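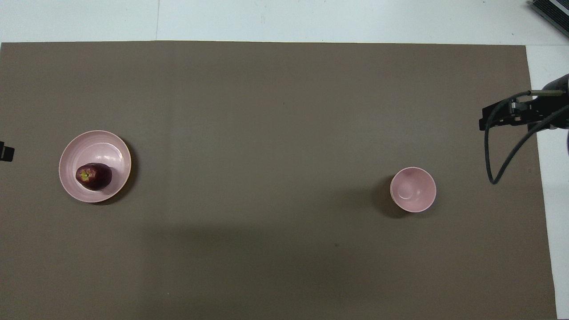
My project compared two controllers, Luren and Dullach, on one small job that needs both arms. I picked it because when I started I honestly thought the controller hardly mattered, and I wanted to find out if I was wrong (I was, a bit). The job is to move an apple from a plate to a bowl. With the plate over on the left of the mat and the bowl way over on the right, the left arm does the picking up, the right arm does the putting down, and somewhere in the middle they have to hand it over. It sounds like the easiest thing in the world. My lab partner Tegan McPhee and I gave it one afternoon in the plan and it ate most of February.

The two controllers

Luren runs on fixed waypoints. You teach it each pose, it drives the arm from one to the next, and it closes the gripper to a width you typed in earlier. It's simple and I could follow every line of it by the end of the first Monday. Dullach lets the arm give a little when something pushes back, and it closes until it feels a set force. It took me a lot longer to set up. There's a stiffness number for every direction, and the values in the Whitcombe course notes were much too stiff for fruit.

Everything else stayed the same. Same arms, same grippers, same apple, same lights. I did 60 tries with Luren and then 60 with Dullach. Looking back I should have mixed them up, and Ms. Maihi told me so in the first review, but by then I already had all the Luren runs and didn't want to throw them out.

What counted as a success

The apple had to end up in the bowl and stay there, with no help from me. If it hit the mat at any point, that was a fail, even when it rolled to a nice spot and I was tempted. A nudge to the bowl was okay if the bowl stayed upright. Tegan did the scoring so I couldn't cheat, and she was pretty strict!

How it went

Picking up was fine with both. The apple is round and shiny and it sits inside the ridges of the plate, so I expected it to squirt away from the fingers. Once I lowered the grasp so the fingers closed at the widest part, that mostly went away.

The handover was where things got interesting. For a short time both grippers have hold of the same apple, and neither arm knows what the other is doing except through my timing. With Luren, if the two poses were off by even a small amount, the arms basically fought each other through the fruit. You could hear the motors complain. Sometimes the apple twisted, sometimes it popped out the bottom. I spent two evenings moving the meeting point closer to the robot, then back out, then up, and the height turned out to matter most – too low and the fingers of the second gripper came in at a bad angle.

With Dullach the arms kind of settle into each other. It looks sloppy, like two people carrying a couch, but it works more often. The price is speed. I had to add a pause before the first gripper opens, or it let go while the other one was still squeezing.

The final numbers: Luren got 39 out of 60. Dullach failed 17 times out of 60, so 43 good ones. I was hoping for a bigger gap after all that tuning! Of the 17 Dullach fails, 12 were at the handover and the rest were at the bowl, mostly because the arm had drifted a little and let go over the rim.

I didn't write down where in the job each Luren fail happened until it was too late to go back. My memory says nearly all handover, but I can't put that in a table.
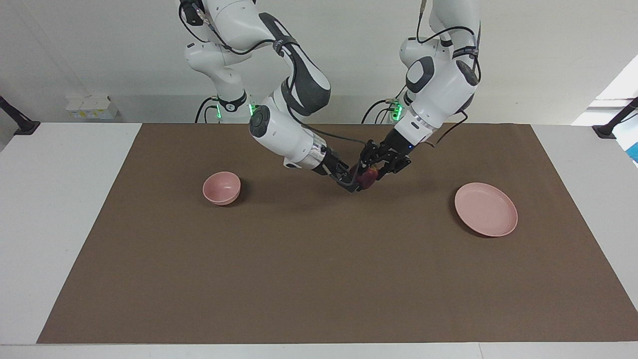
Problems I ran into

Cables. The ones on the arms have some slack in them, and the loop by the gripper swings when the wrist turns. I slowed the wrist down in both programs after I got nervous about it catching on something.

The apple itself. We used the same one for everything and it got softer on one side. Vaughan Sheehan, who had the bench after us, said to use a plastic one. He's probably right, but I liked that a bad squeeze left a mark. It told me which force setting was too high faster than the log did.

My gripper width in Luren. I measured the apple once, the long way, and typed that in. It's not the same across. Half a day gone.

If I had more time

I'd run the two controllers in mixed order and log every fail by step. I'd also like to try Luren for the moves and Dullach just for the handover, because the moving part never needed to be soft. Tegan wants to swap in the pear from her lunch and see if the same settings hold up, and I'm guessing no.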